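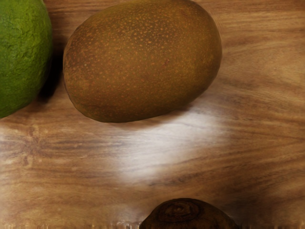
Celeste Zúñiga

October 8, 2024

ok I've been promising a thread on how I finally got my food spending under control, so I'm doing it now while the rice cooks. Long one, sorry, mute me if you need to

Background: two adults, one teenager who eats like three adults, one small apartment kitchen in Humphreys with a fridge that came with the place. In February I added up every grocery receipt from the month before and got $389. For ONE of the two stores we go to. I closed the laptop and went for a walk

I'd always thought of myself as careful with money! I clip coupons! I know what butter costs at both stores! But I was going in four or five times a week for "just milk" and walking out with a bag

So the first thing I changed was how often I go. One big trip, one little trip, and that's the week. The little trip is fruit, milk and bread only, and I carry cash for it (a twenty, and when it's gone it's gone)

The first two weeks were rough. We ran out of eggs and I had to just... not have eggs. My daughter acted like we were on a lifeboat

Second thing, and this one came from Leena Kallio at work, who has raised four kids and does not mess around: write down what you threw out. Not what you bought. She keeps a list on the side of her freezer. I figured mine would be short

Reader, it was not short. Half a bag of spinach, every single week. Sour cream. The heels of every loaf. Cilantro, so much cilantro, why do they sell it by the bushel

I quit buying fresh spinach that same day. Frozen goes in soup and eggs and pasta and I can't tell the difference once it's cooked. (In a salad, sure. We're not salad people, it was time to admit it)

Cilantro I chop up the night I bring it home, pack into an ice cube tray with a little oil, and freeze. One cube per pot of beans. Lime juice goes in the same kind of tray when limes are cheap

Fruit was a whole other thing. I used to buy a big variety and put it all in one bowl because it looked nice. Then the bananas would hurry everything else along and by the weekend I had mush

Now bananas live on a hook by the window, apples go in the fridge drawer, and kiwis stay out until they give a little when you press them, then they go in the fridge too. They hold up way longer than I expected in there

Someone's going to ask about apps. I tried Litero for a while and it was fine, but I spent more time typing in cans of tomatoes than I did cooking. I went back to a notebook. Your mileage may vary

Meal planning! I don't do it the real way. I pick three dinners before the big trip and leave the other nights open for leftovers, eggs or beans. If I plan all seven I get mad at the plan by the third night

The three for this week: lentil soup, chicken thighs with potatoes, and that peanut noodle thing from Vasanthi Acharya's potluck that I've made maybe too many times now. I add a LOT more lime than her recipe says, don't tell her

Same store, last month: $338. I know that's not a jaw dropping number, and prices went up in between, so I'll take it. The throw-out list is down to a few lines, mostly bread heels. (yes I know, breadcrumbs. I have a freezer bag of heels. It's full)

Things that did not work for me: buying in bulk (no room), the 21 day pantry challenge (we made it to day 6 and ordered pizza), and shopping with the teenager

Couple of replies already asking about the peanut noodles. Let me dig up the measurements, I've been eyeballing it for ages. I'll add them here after dinner, the rice is boiling over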